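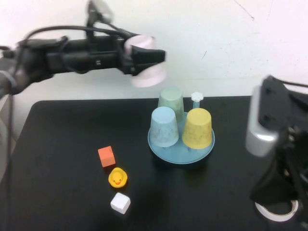
I had wanted to see how a cup rack gets from somebody's sketch to the kitchen shelf ever since my sister gave me one for a wedding present, so when Kesten announced an open day at the Pettigrew building I put my name down the same evening. Kesten make small things for small kitchens, trays and racks and drainers mostly, and they are the sort of firm you walk past for years without knowing it is there. The piece I liked best all day was the round light-blue tray with the raised rim, where the cups go upside down over upright pegs and there is a post at the back with a white flower on top. The cups have a speckled, marbled look to them, pale green and yellow and light blue, and there's a pale pink one held up above them, and I'm afraid I stood over them for far longer than was polite (the group had moved on to the packing room and had to be caught up with).

But I should start at the beginning. It was 20th October, bright and very windy, and I had taken the early bus out and then walked the last stretch along the canal, which I do recommend if you have sensible shoes. There were 14 of us in the group. We were given tea and a rather good ginger biscuit in the canteen and then handed over to Georges Daher, who has been designing for Kesten for most of his working life and was a lovely guide, very patient with questions and quite happy to be led off the subject.

He began with the drawers of old samples, and I could have spent the whole morning there. Rims that were too shallow, pegs that were too fat, a whole run of knobs shaped like acorns which he still has a soft spot for and which the shops wouldn't touch! The flower won in the end. I asked whether children liked it and he said that grandmothers did, and that they were the ones buying.

We also had a long talk about pegs, longer than you might think possible. Georges's view is that a cup wants to stand upside down with its open end clear of the dust, and that a peg inside it keeps it from being knocked sideways when you reach past for the kettle. A lady from the bowls club thought they should simply be hung on hooks, and there was a very friendly disagreement about it which went on, to my certain knowledge, until lunch.

After that came the colour room, where the shades are matched under lamps, and then the packing room. They sent out 1560 boxes in December last year, and you could see from the shelving that they were already getting ready for the next one. The boxes come flat from a firm called Postis and are folded by hand. We were each allowed to try. Mine came out with a flap sticking up, and a very kind young man took it away and did it again without saying a word.

Lunch was soup and rolls, brought over from Skorkus, the café across the yard. The leek and potato was excellent, properly peppery, and I went back for a second bowl.

The little shop by the door was open until three. I bought two cups to go with my rack at home, both yellow, having dithered a good while over the green. They do keep seconds in a crate under the counter, so do ask if you don't see it, and take cash if you can, as the card machine was sulking when we were there. There is parking behind the building but it fills up early. If you would rather come by bus, the stop is on the corner by the chemist's, and it's an easy walk from there.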